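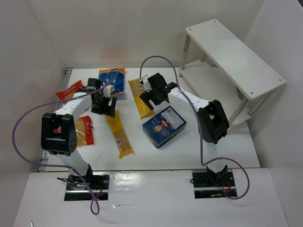

Figure 2. Six packages of pasta and a two-tier shelf on the white work surface.

3.2 Shelf stocking

Pasta was chosen for the stocking task on account of its packaging. Bags sag and change outline when lifted, while long spaghetti packages keep their length but bend near the middle. Each trial began with six packages on the table – placement was drawn at random – and ended when the shelf was filled or the time limit expired. Layouts in which one package lay fully on top of another were redrawn.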